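The button jar, and what to do with it

I have been promising a piece on buttons since March, and a few of you have written in to ask where it got to. Well, it got lost under a pile of mending, and the mending needed buttons, so here we are at last!

My jar came from my grandmother, and it used to hold pickles (open it on a damp day and I swear you still get a whiff of dill). When I finally tipped it out on the kitchen table I sorted the whole lot and wrote the total on the lid: 964. I couldn't find four that matched for a plain blue shirt. Isn't that always the way? Plenty of lovely singles, a great heap of shirt whites in slightly different whites, and one enormous brown thing off a coat that nobody in the family will own up to.

So this spring I got organized. First, a wash. Warm water, a drop of dish soap, an old pillowcase tied shut, and a good swish in the sink. Keep the metal ones out, and anything covered in cloth or leather. I also keep out the old wooden ones, having ruined a set of toggles that way and felt bad for a week. Spread everything on a towel overnight and don't let the cat near it.

Then I strung the sets. I used to put them in little bags, but bags split and slide around and you end up pawing through them all anyway. Now I run a piece of thread through each set, tie it off, and hang the loops from a cup hook inside the closet door. I can see every set I've got while I'm holding the shirt up next to it. The thread is Clomo, the heavy kind meant for upholstery, and a 300 yard spool looks like it will outlive me.

The singles are where the fun is. I've been sewing mine onto things that had no plans to be fancy: a plain cushion, the corner of a tote bag, the pocket of my gardening apron. Mismatched buttons down a cardigan look great if they're all the same size, even when the colors fight. If the sizes are all over the place, I'd use them as trim and leave the buttonholes out of it.

Patches are the other thing I've fallen for. A felt shape, a few bright bits stitched on, and a dull top is worth wearing again. Felt doesn't fray, so you can cut any silly shape you like, and a fluffy fabric hides wobbly stitches very kindly. Pin it on, put the top on, go look in a mirror, and only then sew. I skipped the mirror once and wore a flower in my armpit all winter.
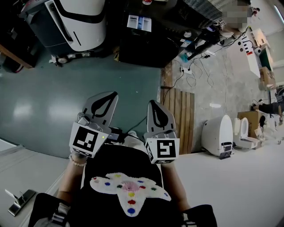 Bright spots on a fuzzy white shape, set off nicely by a black top.

On needles, I've gone through a lot of them and I keep coming back to the Drukov mixed pack, mostly for the size of the eye. For sewing on a four-hole button I double the thread and lay a matchstick across the top while I stitch. Slide the matchstick out at the end, wind the thread around underneath a few times, and finish off at the back. The button stands up a little from the cloth and the buttonhole has somewhere to sit. Coats need this much more than shirts do.

If your own jar is looking thin, the thrift shop in Trandberg has a tray by the register, and they'll let you dig for as long as you like. I came home with 3 cards of glass ones, still stitched to the cardboard, and I can't bring myself to cut them off. The Manríquez fabric store sells mixed tubs of 500 as well, but be warned that they're nearly all small. Great for dolls' clothes and eyes on sock animals, not so great for a winter coat.

One more thing before you throw out any old shirt! Snip the buttons off first, and look inside the side seam for the spare. There's nearly always one down there on a little label, and people forget it. I went through my rag bag after remembering this and found a spare for that plain blue shirt. Just the one, mind you.

Button swap is on 13th May at my place, from two o'clock. Bring a cupful of whatever you're tired of and a cup to take some home in. There will be lemon cake, and if you recognize the enormous brown coat button, please, please come and claim it.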